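2025-04-21

**Fornel 展销馆换址重开，旧建材转售业务扩至室内饰面**

建材零售商 Fornel 日前宣布，旗下的旧建材与尾货展销馆已迁入 Wibisono 路的新址，并恢复对外营业。新馆由原来的一层增至两层，除门窗、地砖和管件外，首次设立室内饰面专区，出售装修工程剩余的墙板、石材和收纳配件。

展销馆负责人 Wulan Teoh 表示，旧址自去年起货架已经不够用，不少工程尾货只能堆放在仓库，顾客看不到实物。公司于今年1月签下新址租约，随后分批搬迁。目前登记在册的商品共374种，其中饰面类占比最高。

“买一整箱砖的人少了，来找几块板补一面墙的人多了。”Teoh 说，“单块也卖，价格按面积算。”

按照馆方公布的规则，尾货的售价不超过同类新品的一半，有划痕或缺角的另行标价。顾客可在购买后30天内退换未经切割的板材和石材，已切割的不予退换。个人卖家也可以委托寄售，馆方收取20%的手续费，寄售期满未售出的物品由卖家自行取回，逾期按日收取保管费。 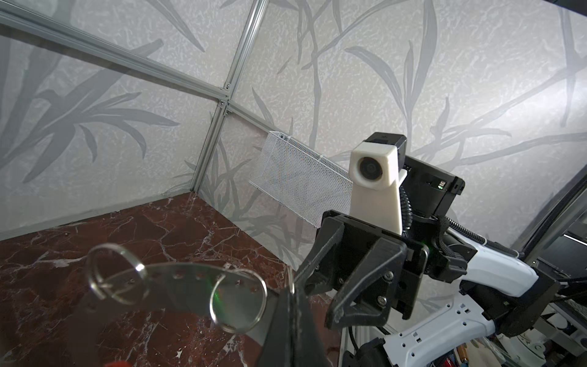 灰色叶纹墙板与红褐色大理石纹地面的搭配，后方为白色网孔金属篮。

从事旧房翻新的承包商 Bayu Hartono 是较早寄售的卖家之一。他说，以往每做完一户，剩下的板材往往放在工地角落，最后付钱请人清运。“一户剩下的不多，几户加起来就是一车。现在拉到馆里登记，卖掉多少算多少。”他同时提到，不同批次的板材颜色会有差别，买家如果要拼接使用，最好带一块家里的旧板来对比。

新馆的运输服务由 Grorholm 承接，市区范围内每日发车4趟，大件石材需要提前一天预约。楼梯房的搬运费按楼层另计，收费标准张贴在一层服务台。

也有附近商户对换址表示担忧。在同一条路上经营五金店的 Amirul Pelupessy 说，展销馆开业后，路边临时停放的货车明显增多，上午装卸时段行人要绕行。他希望馆方把卸货安排到后门。Teoh 回应称，后门通道的坡道仍在整修，完工后货车将改由后巷进出，但没有给出具体日期。

Fornel 还计划在二层开设切割服务，为顾客裁切板材，费用按刀数计算。石材切割因涉及粉尘和噪声，暂不在馆内进行，顾客可委托合作加工点处理，由馆方统一收件和交付。

负责寄售登记的 Fikri Mangundap 提醒，卖家送货前应先在服务台或通过电话登记品名、尺寸和数量，并保留原始购买凭证。受潮变形的板材、来源不明的物品以及含石棉的旧料一律不收。

展销馆每日上午九点开门，下午六点停止入场，寄售登记于下午四点截止。

（记者 Yusri Hartono）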